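Chapter 7
Who Runs the Town? Local Power and Its Critics

Teodoro Collado and Maite Aranda

In February the council of Villora, a town of modest size with one large employer, voted to sell a strip of public land beside the freight yard. The buyer was Gremomport, the company that already operated the yard. The vote was 3 to 2. Within a week there were two accounts of what had happened. According to the first, the council had done its job: it held a hearing, took bids, and accepted the only bid that met the terms. According to the second, the decision had been made long before the hearing, by people who sat together on the same boards and sent their children to the same school, and the hearing was held for show.

Both accounts were told with confidence. Both had some facts behind them. A student of local government has to be able to work with claims of this kind, which come up in nearly every town, and this chapter is about how to do so.

7.1 The question behind the question

When residents say that a town is "run by" a family, a company, a church, or a club, they may mean several different things. They may mean that members of the group hold most of the elected offices. They may mean that the group decides which questions reach the council at all. Or they may mean only that council decisions tend to come out in the group's favor. These claims need different evidence, and a person who proves one of them has not proved the others.

Take the Villora case. Three of the five council members had worked for Gremomport at some time. That is a fact about who holds office. It says nothing yet about how they voted on other matters, and when Estíbaliz Salcedo went through the minutes for her study of the town, she found that the same three members split on most questions involving the company. The land sale was one of the few on which they agreed.

Her finding does not clear the council. A group may leave small matters alone and act together on the large ones. It does mean that a list of names and past jobs is a place to start, and that the work of showing influence still has to be done.

7.2 Three ways of looking for power

Researchers have usually gone about this in one of three ways.

The first is to ask people. The researcher interviews residents who know the town well and has them name the persons who matter most. This reputational method is cheap and quick, and it often turns up figures who hold no office. Its weakness is plain. People repeat what they have heard, and a reputation for power may outlast the power itself by many years.

The second is to follow decisions. The researcher picks a set of contested issues, finds out who wanted what, and records who got it. Lachlan Dalgleish used this method in Stengate, where he read 575 pages of council papers on zoning and school sites. He concluded that no single group won on more than one kind of issue. His critics answered that he had looked only at questions that came to a vote.

The third way tries to meet that objection by studying what does not come to a vote. If a neighborhood has complained of truck traffic for years and the matter has never been placed on an agenda, the silence needs explaining. This is the hardest of the three methods to use well. Almost anything can be said about a thing that did not happen, and the researcher must show that somebody wanted it, asked for it, and was put off. 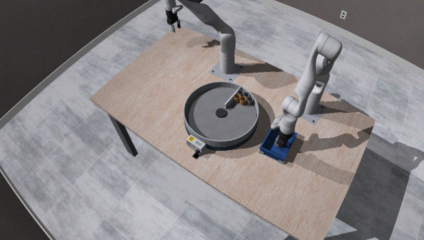 7.3 Reading a hostile source

Much of what is written about local power is written by angry people. Pamphlets, letters to the editor, and personal web pages often make stronger charges than the author can support, and they often paint a whole religion or ethnic group with the conduct of a few officials. The student should set that kind of charge aside. Shared faith or background is not evidence of a shared plan.

The same sources may still hold useful material. A resident who has attended every meeting for ten years may know when an agenda was changed, which contract was renewed without bids, and who left the room before a vote. Maite Prieto, who edited a small newsletter in Villora, was wrong about several motives and right about nearly every date. Her notes on the land sale ran to some 300 entries, and Salcedo was able to match most of them to the public record.

In using such a source, separate what the writer saw from what the writer concluded. Check the first against minutes, deeds, and budgets. Treat the second as a claim to be tested, by one of the methods in Section 7.2 or by more than one of them. Section 7.4 takes up the records themselves, beginning with minutes and the things that clerks commonly leave out of them.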